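Snack swap is back in January!

Well, we did it again. I said last time I'd keep this short, and then I went and ate my way through most of the sign-up table, so bear with me.

For anyone new to the Latamberg newsletter, the snack swap is the thing where you bring a treat you grew up with and go home with somebody else's. We had 40 people the first year and 186 this time (I still can't get over that!). The hall on Grernel Street was packed by 3 in the afternoon and we ran out of paper plates, napkins and finally patience with the coffee machine, which only wanted to make hot water.

My favorite was a sesame brittle that stuck my teeth together so well I missed my turn at the raffle. I also have strong feelings about salted licorice now. They aren't good feelings, but I had seconds, so who knows. 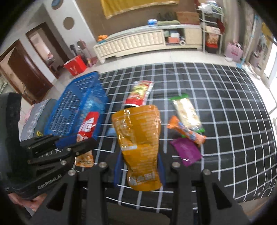 Labels are the one thing I'd love to do better next time. I can't read Chinese, so a big orange bag with Chinese characters near the bottom is a total mystery to me until I open it, and I know I'm not alone! Please stick a note on yours with the name in English, plus any nuts, milk or shellfish. Sealed bags only, please, and no home canning.

Sign-up opens at the D'Souza bakery counter, and there are 16 table spots left for people who want to set out a full spread. Bring a tote bag. You'll need it.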